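What Changes on the Bench When the Arm Comes In
Speaker notes, May session, afternoon slot

Start without the title slide. Say who I am and where I work: packing and kitting at Valasach, returns side. Thirteen years there, the last two as the person who looks after the cell. I'm not an engineer. I used to run the bench the cell replaced, so that's the view they are getting.

Ask for a show of hands: who has an arm on the floor now, who has one coming. Adjust from there. If most have one already, skip the next section and go right to the shift pattern.

What the bench was

Nineteen of us on two shifts. Returned kitchen sets came in mixed bins. You picked a part out, looked at it, put it in the right drawer, and closed the drawer. Lots of reaching. Lots of sore wrists by two in the afternoon. Pay was by the hour with a rate target of 80 parts, and everyone knew the target was set by someone who had never opened a stuck drawer.

Say plainly that people did not love this job. Some liked the company. Some liked that you could think about other things. When the plan was announced there was worry about hours, and very little worry about the work itself going away.

What was promised

Management's slide had one number on it, which was the number of parts. Read out the line from the first notice: "The cell will take over repetitive picking and free staff for higher value tasks." Pause. Ask what a higher value task is. In our building it took four months to get an answer.

What came in

One cell first, then a second. Software from Lolero, arms bought through Bovach. Training for us was two mornings. The first morning was safety: where to stand, the stop button, the light stack. The second morning was the screen. Harpreet Penner ran both and she was good at it, mostly by letting us stop the thing as often as we wanted.

Mention the stop button again. For the first few weeks people were afraid to press it. They thought a stop would show up under their name. It did show up under their name. We got that changed. Stops are now logged by cell and by reason, with no badge number. If the audience takes one thing home, this is a good one.

Shift pattern

Old: 19 people, two shifts, everyone on the bench.
New: 13 on the bench and in returns, three on cell duty, three moved to inbound.

Nobody was laid off. Be fair and say that. Also say that two of the three who went to inbound did not ask to go, and inbound is colder and starts earlier. One has since moved back.

Cell duty rotates every 60 minutes. It was half a shift at first and that was a mistake. Watching a machine that mostly works is tiring in a way that picking is not. You miss things. We asked for an hour and got it after a near miss with a drawer left open.

The new part of the job: rehearsing in simulation

This is the part people ask me about afterward, so give it time. Any change to a task gets run in simulation before it goes on the real cell. New drawer unit, new part, new order of moves. It used to be that Lolero did this at their end and we got the result. Now the cell lead on each shift sits in on the review, and can send a task back.

What we do in a review:
Watch the run once at full speed and say nothing.
Watch it again slowly, from the fixed view and from the view at the gripper.
Write down any place where a person would have done it another way.
Decide: pass, send back, or ask for more runs.

The third step is where bench experience counts. Clive Lightfoot worked drawers for years before he was a lead. He sent back the first drawer task because the part was let go too high. On the screen it looked fine. He knew our drawers have a lip that catches things. Lolero lowered the release point and that was the end of it.

Tell them it's slow. A review takes most of a morning. The supervisor has to cover the lead's place on the floor, and at first that cover wasn't in the plan. We had leads doing reviews on their lunch break for a month. If you are setting this up, put the hours on the schedule from day one.

Say something about how the renders look. They are plain. Gray walls, flat light, simple shapes. Some of our people took that as a sign it wasn't serious. I did too. You get used to reading them. What you look for is where things are in relation to each other: the gripper and the part, the part and the edge of the drawer. The gripper view takes longest to learn, as you often get just a corner of the part.

Put both stills up and leave them up while I talk. Give people a minute to look before saying anything.

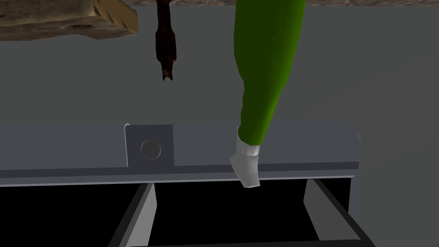
Simulation stills: front of the unit with the compartment open, then the view at the gripper.
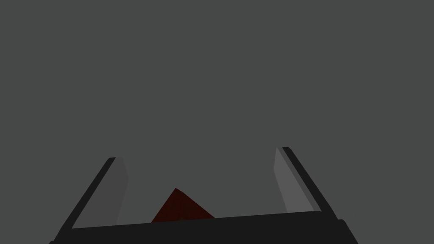

Harpreet Penner

Harpreet's name stays on the slide. She built the review deck these notes draw on and should get the credit. She can't make the session but will take questions by mail.

Points to make with the stills up:

On the first, the green piece has its gray tip right over the lip of the band, above the gap between the rails. Ask the room whether they would pass it on this one still. Most will say yes or no. The answer we teach is to ask for the frames on either side.

On the second, the fingers are open and wide apart, and there's a bit of dark red between them, nearer the left one. New leads always want to say whether the pick is going to work. You can't tell from a still. Teach them to say what they see first: open, nothing held, part off to one side.

Then back to people.

Pay

Cell leads got a raise. Cell duty did not. This is still being argued. The case for it is that anyone on cell duty can stop the line and is expected to know when. The case against, as it was put to us, is that it's sitting down. Give both and move on. Don't get drawn in, there's a meeting on it next month.

Injuries

Wrist complaints are down. I don't have a figure I'd stand behind, so don't give one even if pushed. Eye strain and stiff necks are up among the leads. We got a second monitor and a decent chair after asking three times.

What I would do differently

Bring bench people in before the order is placed. We had opinions on the drawer units that would have saved a redesign.
Write down what happens to each person by name, and give it to them on paper.
Train two leads per shift. One gets sick.
Keep one manual bench open. Ours is used every week, for odd parts and for when the cell is down, and it keeps people's hands in.

If there's time, the Nakamura Street site. They put in the same cell a year later and skipped the shared reviews. Their leads see a task for the first time when it runs on the floor. Ask them how it's going, one of their supervisors is usually in the audience. Don't put them on the spot if they look like they'd prefer to stay quiet.

Questions. Likely ones:

Did the rate go up? Yes on plain parts. Flat on mixed bins.
Do you still need 13? Today, yes. I can't speak for next year and I say so to the crew too.
Can an older worker learn the reviews? Clive is the oldest on our floor and he's the best at it.
Who signs off? The lead and Lolero both. Either one can hold it.

Leave the handout with the blank review sheet by the door.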